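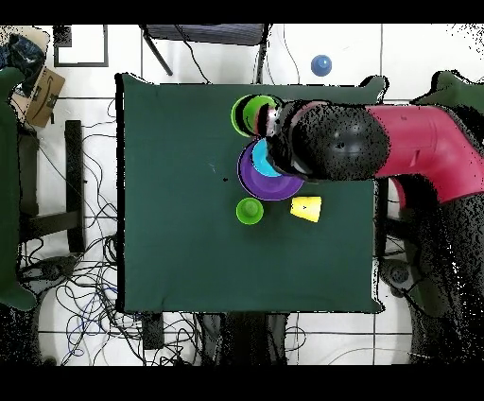
Minutes of the Tenameck Digital Services Board, held in January at the council offices, starting at 6.30 pm

The chair welcomed everyone warmly, and thanked members for coming out on such a wet evening. The minutes of the last meeting were agreed, once the spelling of Rebane had been put right on page two.

Broadband in the outlying parishes. The board was very glad to hear that Skeltar has now connected 406 homes, with another 75 waiting on permission to cross farmland at Dromia.

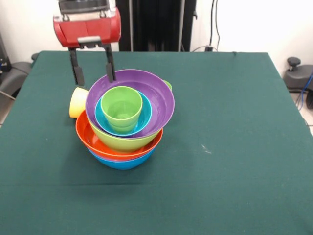 Minutes taken by the Clerk to the Board

Post of head of technology. The present holder leaves us in the spring, and a good deal was said (all of it kind) about what will be missed. It was agreed to advertise the post for four weeks, at the same grade, and to ask the county whether it might lend us someone in between.

Old laptops. There are 200 due for replacement. Members talked at some length about passing them on to schools, and £3,000 was set aside for wiping and repairs.
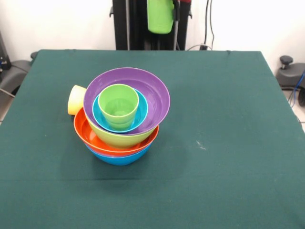 One member asked whether the schools would be left to pay for new batteries, and said she would rather we settled that before any were handed over. The chair agreed, and the clerk will write to the heads.

The meeting closed at 8.10 pm.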